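Print this story | E-mail this story

Search this site: Enter keyword Go

Wernadach bird bath drive passes its first goal

Well, we did it! When I first wrote in April that the Wernadach garden club wanted bird baths along the old mill path, I figured we'd hear from my sister and maybe the guy at the feed store. Then the envelopes started showing up (some of them all coins, thank you, second graders) and as of this week the fund stands at $1606. The goal was $1500, so I'm pretty pleased.

That came from 96 households, and a nice chunk of it was in fives and tens. The club has picked a plain round basin from Zolura, wide and shallow, and the first one goes in by the footbridge, where the robins already hang out in the puddles.
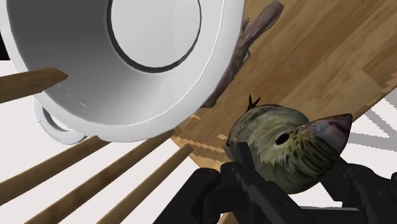

By Erick Nyaga
Posted Jun 14, 2024

Mrs. Butkienė has offered her outdoor tap for filling the two baths nearest her fence, which saves everybody a long walk with a watering can. She'd like folks to quit parking across her gate in return, and I think that's fair!

If you have a bath at home, please dump the water every couple of days and give it a scrub with a stiff brush. No soap. A flat stone in the middle helps the little birds get a grip.

Money left over goes toward seed for the Skernance end of the path. You can still drop a check at the library desk, or come find me at the plant sale. I'll be the one buying too many tomatoes.

Contact us | Copyright 2024 | Back to top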